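Search posts Search Tusa

Plaltcombe Robotics Club
Saturday, March 5, 2022

Long thread on where the two-arm folding project is at. A few of you asked after the last club night and I said I'd write it up. I'm doing the software side, so that's what gets most of the space.

The task is simple to say. One black T-shirt on the table, two arms, end up with a folded shirt. Our entry for the Clidwood student challenge in June has to do it with no one touching the shirt after the start signal.

We split it into stages and each pair of students owns one. I'll go through them in the order the program runs, then say what's left.

1/ Stretch. Both arms take an end of the cloth and hold it out across the far side of the table. The pair on this stage spent most of their time on grip height. If one arm holds higher than the other the fabric slants, and the middle sags whatever you do. Their current plan is to set the two heights separately for each pickup.
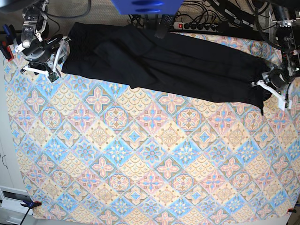
2/ Spread. Lay the shirt down as flat as you can and find the corners. Flat is a generous word. A sleeve can end up doubled over on the body, and then the outline the software finds is wrong on that side. We labelled 1,000 stills by hand so the corner finder had something to learn from. That took the whole club most of a month of lunch hours and I don't want to do it again.

The labels were for four points only: two shoulders, two hem corners. We talked about adding the sleeve tips and decided against it. Might have been a mistake.

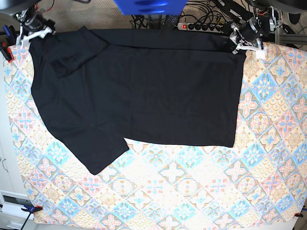
The other argument we had was over how hard to press when a gripper closes near the edge. Too light and it comes up with nothing. Too hard and it takes the tablecloth as well, clamps or no clamps. We settled on closing in two steps with a short wait between, and the wait is a number in the settings file so anyone can change it without asking me.

Please write it in the log if you do change it. Last month it got changed twice in one afternoon and we lost a session working out why the runs didn't match.

3/ Fold. Sleeves in, sides in, bottom up. This is the stage everybody wants to work on and the one that depends most on the other two. If the spread is off, the fold comes out as a lopsided four-sided thing with a point on it, and then the next fold makes it worse.

We've logged 300 full attempts since the start of term. I count a run as good if the final shape fits inside the rectangle on the rule sheet, and by that count 56 were good. Most of the good ones are from the past two weeks.
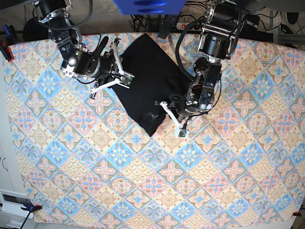 My view is that we should stop tuning the fold for now and put everyone on the spread. Half the group disagrees. We'll vote on it at the next meeting, so come along if you care either way.

Things still on the list, no particular order:

- decide what to do when a gripper misses. At the moment the program just carries on
- a different colour of shirt. Everything so far is black, and the rules say the judges pick
- move the logs off the old laptop, it's nearly full
- a proper checklist for start-up and shutdown

The colour one worries me most. The corner finder has only ever been trained on black against a pale pattern, which is about as easy as it gets. I've asked for another 1,000 stills with a mix of shirts. Yes, I know what I said about labelling.

A couple of replies asked which planner we use. It's Farooqui, the free version, with our own file for the arm limits. The arm limits took longer to get right than the planner did.

If you're in Year 10 or up and want to help label, message the club account. Bring a laptop with a mouse, as a trackpad is miserable for this. Old T-shirts also welcome, any colour but black.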